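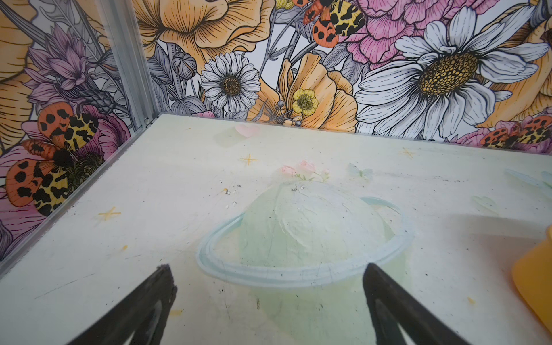

Back corner with the wrist camera looking down, fingers open over the ringed planet.

Trundside bench cell, build gallery

The cell is a tabletop enclosure on aluminum posts, built in the Trundside shared workshop. Jui-lin Ko did the posts and edge strips. I did the gripper mount and the camera bracket. The control code is a fork of Irnel with our own joint limits. Floral paper went up on the walls to give the camera plenty of texture to lock onto. The painted floor was chosen on the same grounds, and it has picked up a lot of wear.
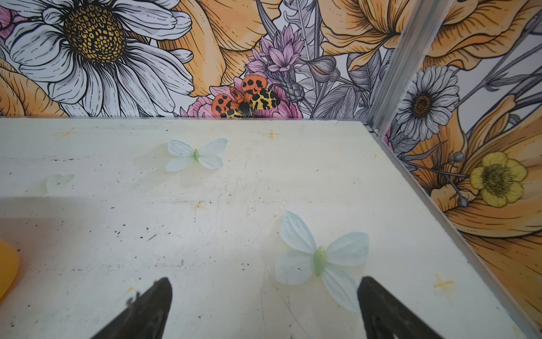 Two artificial butterflies on the work surface, the larger one between the fingertips.

Thin, pale parts are the hard case for our detector. Contrast against the floor is low and the soft shadow gets segmented as part of the wing. Raising the exposure to 2000 microseconds helped with the body and did nothing for the wings. Li-hua Leung is rewriting the threshold step. 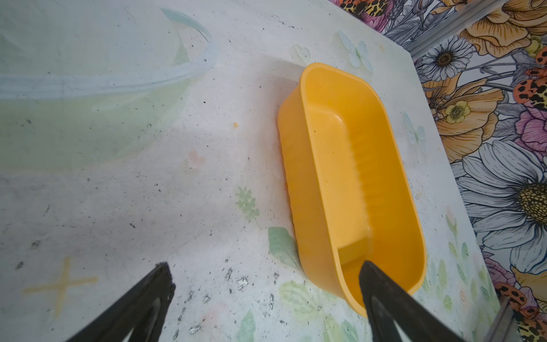 Yellow tub, right fingertip just inside the rim at the lower end.

Wall grasps use one finger inside and one outside. Approach speed is limited to 50 mm/s within the last stretch above the floor. The glossy inner walls still throw highlights that shift the edge estimate, so the grasp point is taken from the rim only. 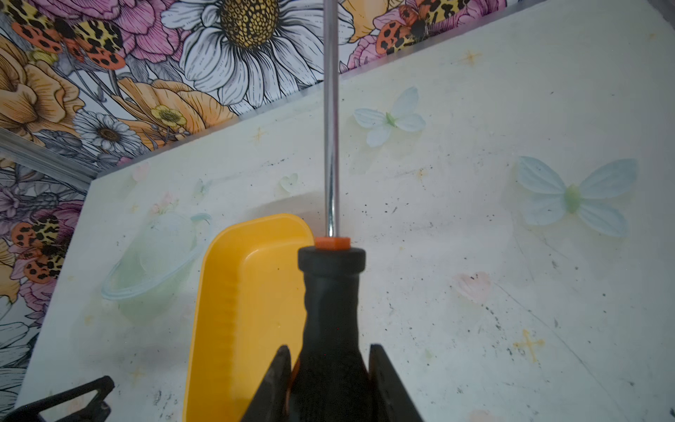 Screwdriver held by the handle, shaft pointing away from the gripper.

Grip force on handles is set at 61 percent of the motor limit. At lower settings the tool rotated in the fingers during wrist moves. Revision 3 of the fingertips is drawn and will get a shallow V groove for round stock. Printing is planned for June, once the Hiron printer has its new nozzle.

Page updated 12th February.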